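# The case for washing up by hand

Zendelholm has 2,000 residents, a bakery, a hardware store and, since May, a place where people pay to learn how to wash dishes. The class meets in a rented kitchen over the Andar laundromat. It lasts two hours and ends with soup.

Valentin Bogdan started it after he closed his restaurant. He had spent most of his working life near a sink, first as a dishwasher and later as the owner who still filled in when the dishwasher called in sick. He says most people were never taught the job. They picked it up from a parent in a hurry, or they moved from a house with a machine to an apartment without one and had to guess.

"People come in and say they hate it," he told me. "Then I watch them, and they're doing it in the hardest order there is."

The order is most of the first hour. Scrape everything. Stack by kind. Glasses go first, in the cleanest water, then silverware, then plates, then bowls that held anything with oil. Pots come last, and they should have been soaking since before dinner. Bogdan changes the water when it turns gray or when the suds are gone, and he is strict about that.

He is less strict about soap. A small squirt in the basin is enough for a family meal, he says, and most of his students start out using four or five times that. The extra goes down the drain, but first it has to be rinsed off every plate. 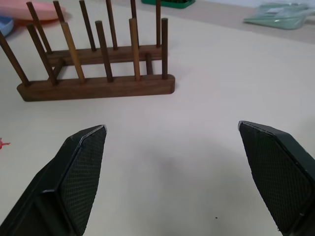

Is it better to dry plates with a towel or let them stand? Standing is better, as long as air can reach both sides, because a towel that has been used all day puts back some of what the sponge took off.

Bogdan keeps towels for knives, cast iron and anything that spots. The rest he leaves alone. He grew up in a house where the plates were dried and put away before anyone could sit down, and he says it took him years to walk out of a kitchen with dishes still showing.

His cooking is Moldovan, like his grandmother's, and so are the pots he uses to teach the second hour. One is an enamel kettle with a chip near the rim. Another is a heavy pan for cornmeal mush, which sticks like glue if it is left to cool. His fix is to fill it with cold water, walk away, and come back when the crust lifts by itself. Hot water cooks it on harder, he says.

Ilham Wuisan took the class in its first month and now helps run it. She has a dishwasher at home, a Poltar that came with the house, and still uses it for big dinners. On a normal night she washes by hand. She lives with her son and her mother, and the three of them make too few dishes to fill the machine.

"I was running it half empty, or I was leaving dirty cups in there until the next day," she said. "The sink takes me 10 minutes."

Wuisan handles the part of the class on wood. Cutting boards, spoons and salad bowls should be washed fast and never soaked. She stands boards on edge to dry, since a board left flat dries on one side and starts to cup. Every few weeks she rubs hers with mineral oil, leaves it overnight and wipes off what is left in the morning.

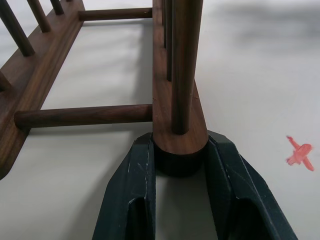 How can a wooden spoon that smells of onion be saved? Rub it with coarse salt and half a lemon, rinse it quickly, and give it a full day in the open air before it goes back in the drawer.

If the smell is still there after that, Wuisan tries once more and then keeps the spoon for onions.

Sponges get a short talk of their own. Bogdan prefers a cotton cloth, boiled or put through a hot wash, and a stiff brush for pans. He used sponges at the restaurant and threw them out at the end of each shift. Few people at home will do that, he said, and he doesn't expect them to.

The classes are small - the kitchen has only two sinks - and students work in pairs, trading places when the plates are done. On the evening I went, a retired couple argued in low voices over whether forks should stand up or down. Bogdan let them go on for a while. He told them he puts forks up and knives down, and then he went to check on the soup.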